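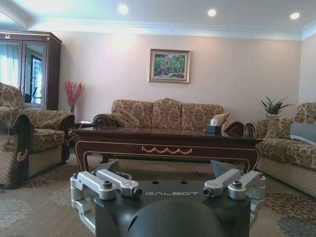

Three quotes are in for next year's kit and I think I know which way I'd like to spend your money. All of them were priced against the living room work, so the arm has to cope with furniture as it comes: a long glossy coffee table, patterned sofas on either side, a tissue box someone will want moved. Luvix came out dearest (they always do!) but they include spare fingers and a proper service visit.

Zoila Rengifo has been through the Alcombe quote line by line and found the chargers weren't in it, which was a bit cheeky. 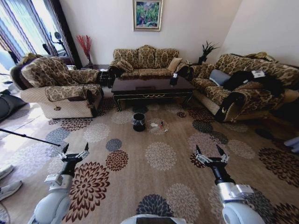

She's gone back to them and I'll pass on the new total when it lands. Lozano can deliver in 11 weeks, and they're happy to hold the price until June.

Small parts are the quiet drain on the budget. We've spent £304 so far on bin liners, fingertip pads and cables, and I'd like to give that its own line next time so it stops nibbling at travel. 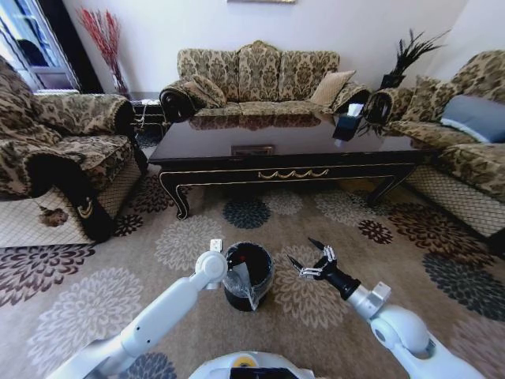
What I'm asking for

One second-hand Irine base, £808 with carriage, and your nod to carry the travel underspend over. Gilberto Cuadros has seen the base and is keen. 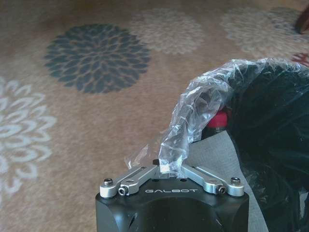
Alcombe, 23rd May

Gilberto rang this morning – the seller will keep it for us till the end of the month, so a quick yes would be lovely.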